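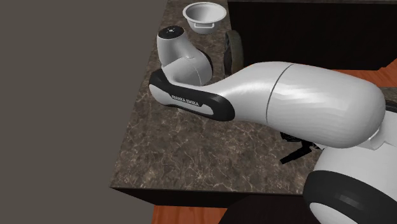 Olanrewaju Afolabi asked me last month why I spend so many evenings in simulation when a real arm could be standing on the bench in the shop. He said a simulated kitchen never spills anything, so what can you learn from it? I want to begin with this question, and I will come back to it near the end.

Slide 2. What we build. The project is called Grirkeo. It is a kitchen helper for our shared workshop, the one on the upper floor at Trostidier. First the simulated arm must do the task on the simulated counter. After that we buy hardware. (Say here: the budget for the real gripper is 900 dollars, and we have saved 300.)

Slide 3. Why a cup is difficult. A cup that stands up is easy, you come from the side or from the top. A cup that lies on its side can roll. I tried to push it upright first and I lost two weeks with this. Now I prefer to take it by the rim, with the fingers going inside the opening.

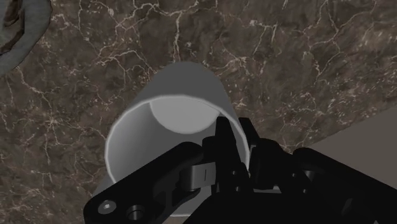 The approach angle matters more than the speed. I come in low, and I let the arm wait 6 seconds before it lifts. Maybe this is too long, but I like to see the contact forces become quiet. Ask the room if somebody uses a shorter wait.

Slide 4. How I test. I run 30 starts for each change in the code, and I change only one thing. I keep the log on paper also. Embla Hägglund wrote the script that moves the cup to a new place for every start. Thank her here, do not forget!

Slide 5. Back to the question of Olanrewaju. He is right about the spills. I have no water in my model, and my friction values are guesses. But a bad grasp costs me nothing here, and in the shop it costs a finger of the gripper.

If there is time, show the settings file. Questions until the coffee.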